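An afternoon with two arms and one small box

Last week I went to the open day at Domen, the automation workshop in Ovasham. I had wanted to visit since January, when my colleague Adel Ghoneim told me they let visitors sit quite near to the machines. The trip from my place is 184 kilometres, so I left early and ate my sandwich in the car park.

The part I liked most was the bench for small assembly work, with two arms that share one table.

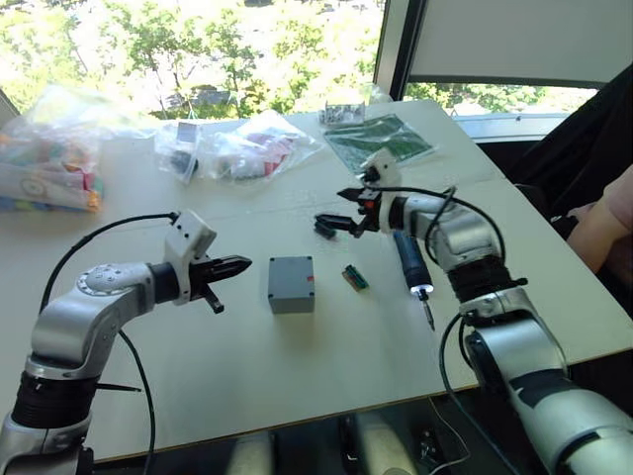
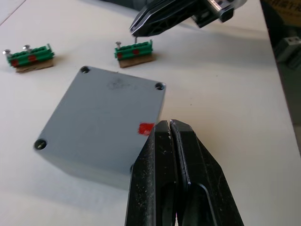
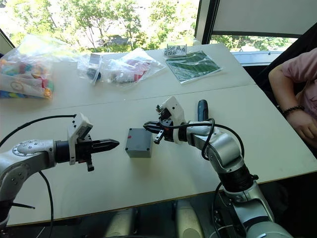
I must explain that I repaired control boxes for nine years, all by hand, so I came with strong opinions. A small enclosure looks like an easy job. You put the board in, you close the lid, you drive the screws. But my own fingers did many little corrections that I never noticed until I had to teach an apprentice, and I suppose it is the same trouble when you teach a machine.

The engineer who spoke to us was patient with questions. I asked three, which was maybe too many. The first was about stripped threads, because I have ruined plenty of plastic that way. She said they start every screw slowly and watch the turning force, and that they still lose a box now and then. I liked that she told us this without any shame. A man beside me wanted to know when it will be faster than a person, and she said she did not want to promise a date.

My other two questions were about cables. In my old job the cable was always the enemy - it moves when you look away. She laughed and said they have the same enemy.

Later there was a talk by a company named Rotich about their planning software, Flollenance. I understood perhaps half of it. The slides were full of arrows and the room was too warm, and I was thinking about the bench again.

Before leaving I asked if they will repeat the open day. They will, but the date is not fixed yet. Adel wants to come with me next time, and he has promised to drive.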